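FOR IMMEDIATE RELEASE - please run Friday if you can

**Stadska opens rentable booths at old Pikitz print hall, first bookings from March**

PIKITZ - Stadska, the shared workspace outfit on the river side of town, is opening its second building in March. Same idea as the first one. Rooms by the hour, by the day, or by the month. No long lease, no membership fee to get in the door.

The new site is the old Pikitz print hall, empty since the presses went. Three floors. The ground floor is workshops and a loading door. Second floor is small booths for photo, video, table-top work, sewing, whatever needs a door that shuts. Top floor is desks and a kitchen.

In all there are 136 bookable spaces, from a single desk up to the long room on the ground floor, which seats 263 for talks and can be split with a sliding wall. Waiting list opened last month and it's moving quick, so the early slots will go to people already signed up. After that it is first come first served.

**What's in a booking**

- power, heat and wifi, all in the hourly price
- use of the freight elevator (book it seperately at the desk, same day is fine)
- one parking spot for unloading, 20 minute limit, please stick to it
- shared kitchen, coffee is free, milk is not

Not included: overnight storage. Lockers are extra and there is a short list for those too.

Booths come plain. Tenants can hang, clip or pin what they like as long as it comes down clean at the end of the booking. Paint needs a written ok first. Tape on the floor is fine, glue is not.
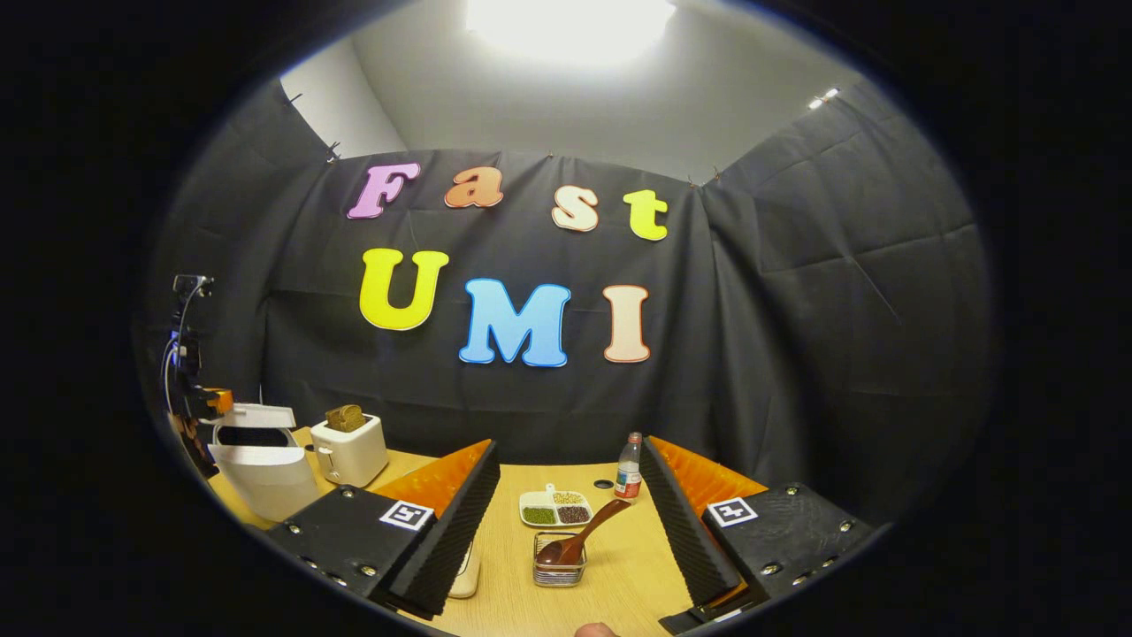
*Black fabric backdrop with foam letters, over a light wooden tabletop.*

Fit-out was done by Ghorbani, the local contractor behind the library annex and the bus depot roof. They kept the old brick on the stair side and the steel doors on the ground floor. Windows on the street side are all new. The elevator is the original car with a new motor and new controls, inspected and signed off. There is a ramp at the side entrance and a wide door all the way through to the workshops.

Noise was the big worry for the neighbors, and fair enough. The workshop walls have been doubled and the loading door stays shut after 7 p.m. Extraction fans vent to the yard, away from the houses. Anyone on the block with a question about it can call the front desk, number at the bottom.

**Prices**

Hourly rates are posted at the front desk and online. Day rate works out to less than a full day of hours, month rate less again. Students with a valid card and registered nonprofits get the lower rate Monday thru Thursday. Cancel the day before and you get it all back, cancel on the day and you don't.

**Booking system**

Bookings run through Tuvham, same as at the first building. Existing account holders don't need to sign up again, just pick the new address from the menu. Door codes get sent by text an hour before. If the text doesn't come, ring the desk, don't prop the door.

To get people in, Stadska is giving out 1000 free hours across the opening month. One booking per account, weekday mornings only, booths and desks but not the long room. Code is on the sign-up page.

**Open house**

Friday, 4 p.m. to 8 p.m., all floors. Walk in, no ticket. Food from the market stalls in the yard if the weather holds, inside the loading bay if it dosen't. Kids welcome upstairs, workshops are adults only while the machines are being set up.

Press can come from 3 p.m. for a quiet look around before the doors open. Let us know you're coming so there's a badge waiting. Floor plans and prices sent on request.

**Contact**

Stadska press desk, Pikitz
Phones open 9 a.m. to 5 p.m. weekdays, email anytime
Number and address in the footer of this mailing

\###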